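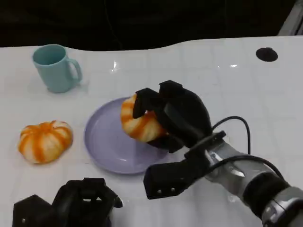 Zidholm 2 Hardware Wallet Review

Aug 29, 2021

The Zidholm 2 is a small hardware wallet that keeps the private keys for your coins off your computer. It sells for $119, and I have used one as my main wallet since April. Before that I had a Vostov, which I bought when I first moved my coins off an exchange. This review covers setup, daily use, the backup process, and who I think should buy one. I paid for the unit myself.

I am a small investor. I buy a little bitcoin every payday, I hold some ether, and I have a handful of smaller tokens that I mostly leave alone. If you trade every day, or you use a lot of lending apps, your needs will be different from mine.

What you get

The box holds the wallet, a short USB cable, two cards for writing down your recovery words, and a folded sheet that points you to the setup page. There is no case and no adapter for phones with a different port. The Vostov came with both, so I missed them here. A basic pouch from Notdale fits well enough.

The wallet itself has a gray plastic shell, a screen on the front, and two buttons on the side. It is light. The buttons have a firm click and I have not pressed one by accident yet. The screen is much larger than the one on the Vostov, and a full bitcoin address fits on it without scrolling. If you check addresses as carefully as you should, you will notice the difference every time you send.

Setup

Setup took me 40 minutes, and most of that was writing down the recovery words and then confirming them. You download the desktop app, plug in the wallet, choose a PIN, and let it install the latest firmware. Mine restarted twice during the update. The app did not say that this would happen, and a new owner could easily think something had gone wrong.

After the firmware is done, the wallet shows you 24 words, one at a time. You write them on the card. Then it asks you to pick out each word from a list to prove you wrote it down correctly. It is slow with two buttons, but you only do it once. Do not take a picture of the words and do not type them into anything. Anyone who has them has your coins.

I then wiped the wallet and restored it from the card before sending any real money to it. I suggest you do the same. The restore worked the first time. 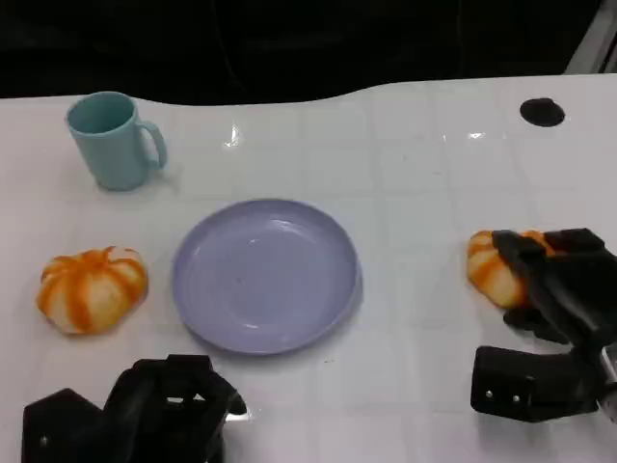
Mug and plate on a white tabletop.

Sending and receiving

To receive coins, you open the app, pick the account, and click the receive button. The address shows up in the app and on the wallet, and you compare the two. I moved $500 in bitcoin over from my Tsuji account as a first test, then the rest a few days later. Both transfers went through without trouble. The Tsuji withdrawal fee was higher than I would have liked, but that has nothing to do with the wallet.

Sending is nearly as simple. You enter the address and amount, choose a fee, and confirm on the device. The app offers slow, normal, and fast fees, and you can also type in your own. The fee estimates were on the high side when the network was quiet. I now set my own fee for bitcoin and use the normal setting for ether.

The wallet shows the amount, the address, and the fee on separate screens before you approve. I like this. The Vostov put the fee and the amount together in small type, and I once approved a fee that I would have turned down if I had read it properly.

Coins and tokens

Bitcoin, ether, and most of the well-known tokens on Ethereum work in the Zidholm app. Newer tokens are hit or miss. Two of mine did not show up at all until I connected the wallet to a separate browser wallet and added the contract addresses by hand. The coins were safe the whole time - the app just did not know how to display them.

If you have been buying whatever token is in the news this week, check the supported list before you order. Look at which network the token runs on as well. A token on a network that the wallet cannot handle should not be sent to it, and the support team may not be able to help you get it back.

The desktop app

The app is the weakest part of the package. It opens slowly on my older laptop, and the price chart takes up half of the home page. You can hide the chart, but it comes back after each update. There are also buttons to buy and swap coins through partner companies. I tried the swap quote a couple of times and got a worse rate than I could get on Tsuji, so I have left it alone since.

The transaction history is good. You can add a note to each payment and export everything to a spreadsheet, with dates and amounts in separate columns. I used the export to bring my tax records up to date and only had to fix a few lines by hand.

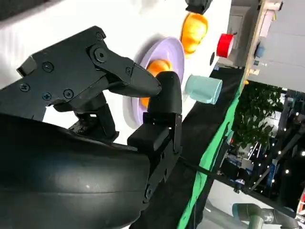

The phone app does less. You can check balances and make a receiving address, but for sending you need the desktop version. For me that is fine, as I don't want to move coins from my phone anyway. People who do should look elsewhere.

Security

I am not a security researcher and I have not tried to break into it. What I can say is that the PIN entry locks you out for longer after each wrong try, and the wallet erases itself after too many. You can add an extra passphrase on top of the recovery words. I tested this with a small amount and it works as described in the manual. If you forget the passphrase, the coins behind it are gone, so think about whether you need it.

Firmware updates have to be approved on the device. There have been two since I bought mine, and neither one asked for the recovery words. If any app or email asks for yours, close it.

Support

I wrote to support once, about the missing tokens. The answer came the next day and had the right steps in it, although the screenshots were from an older version of the app.

Should you buy it?

If you hold mainly bitcoin and ether and plan to keep them for a while, the Zidholm 2 does the job and I would buy it again. The larger screen is worth the extra money over the Vostov. If you only have a small amount of crypto, $119 is a lot to spend on keeping it safe, and I would wait until you have more to protect.

Buy it from the company or a listed seller. Do not buy a used one, and send it back if it arrives with recovery words already filled in.

Pros: large screen, clear confirmation steps, good export for taxes.

Cons: slow desktop app, no case, limited support for newer tokens, no sending from the phone.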